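Cable day on the big board

The bench at Studeck got a tidy on Saturday. I've been meaning to sort out the white cable for ages, so it was nice to finally get stuck in. Click through at your own pace!
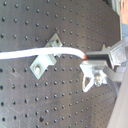

Brackets first, cable second — that's my rule. I like to run the line past the metalwork and check how it lies before anything gets done up, and the reddish-orange tip makes it easy to keep track of which end I've got. The scuffs on the board are old friends.

I'm a sucker for colour coding. Green, blue and orange bands, and I can talk about a spot on the cable without pointing at it.
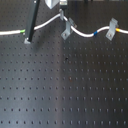 Up close with the metalwork

My favourite bit of any bench is the brackets, and I love the stepped grey ones (mine came in a box from Bredik).

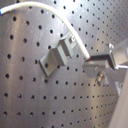

One reader, Lirkunico, writes that leaving a gentle curve in the cable beats pulling it tight, and that 2 spare brackets in the drawer will save you a trip to the shops.

I'll take that on board for next time. 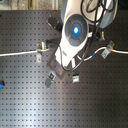

Black cables are next on my list. I do like a bit of slack, but the big loop under the tip of the arm could be neater, and I've got a bag of ties ready to go!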